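About Zestcombe

Updated August
By the Zestcombe operations desk
14 shares | 2 comments

Zestcombe makes upholstered seating for hotels, clinics and waiting areas. The company has two sites. Frames are cut and glued at Gedholm. Covering, tufting and final assembly are done at Hunine, where most of our people work.

Until the Samir line was installed, every sofa at Hunine was lifted by hand between six and nine times before it reached the wrapping station. The line now does most of that lifting. Two arms take frames off the inbound rack, turn them for the webbing crew and set them down again at bench height. A third moves finished pieces to inspection. Cutting is also automated: the fabric table reads the order, nests the pattern and marks each panel with its position on the frame.

Tufting stays manual. Velvet-type fabrics shift under a gripper, and fold depth has to be judged against the padding on each piece. The tufters set the pace of the line, and the arms wait for a release signal from the bench. A supervisor can change the order of jobs but can't override the release.

Each new model is built in simulation before a cell is programmed for it. The programmers check reach, clearance and approach angle against the rendered piece, with most attention to arm corners, seams and the front edge of the seat. Tufters review the same renders and flag places where contact would crush the padding. Their notes are entered in the cell program as keep-out areas. The library holds 2,941 stored views.

Job content has changed. Four former handlers now run cells, after 400 hours of paid training split between the floor and the programming room. Others moved to inspection or repair. Handling work on the evening shift ended, and that shift is smaller than it was. Pay grades were rewritten so that cell operators and senior tufters sit at the same level. Operators report less back and shoulder strain and more time spent watching screens, so stations rotate every 2 hours.

Some matters are still open. Changeover between models takes longer than planned when the arm height differs. Noise near the inbound rack is under review. Long sofas are still turned by two people and a cart.

Hunine has capacity for 2,000 pieces a month. Trade buyers and job applicants may visit by arrangement with the front office, which opens at 8:30 a.m. 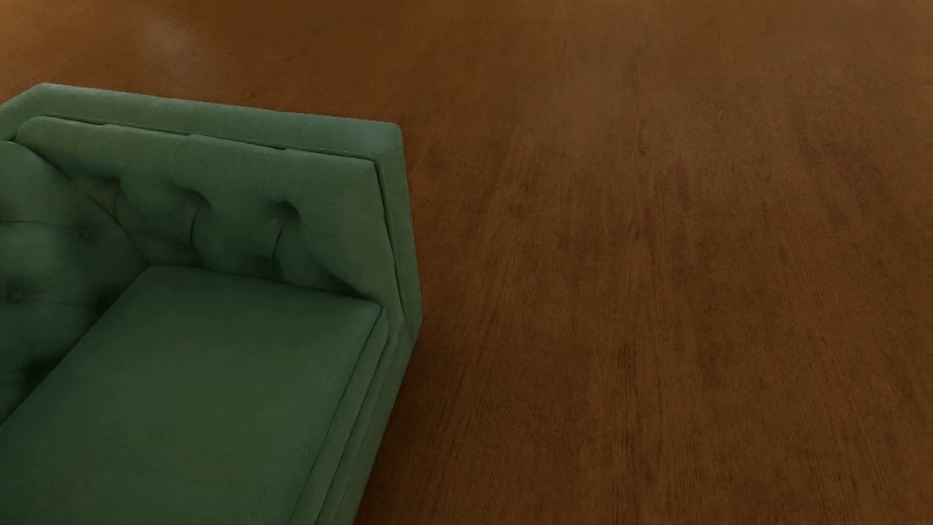 Page 2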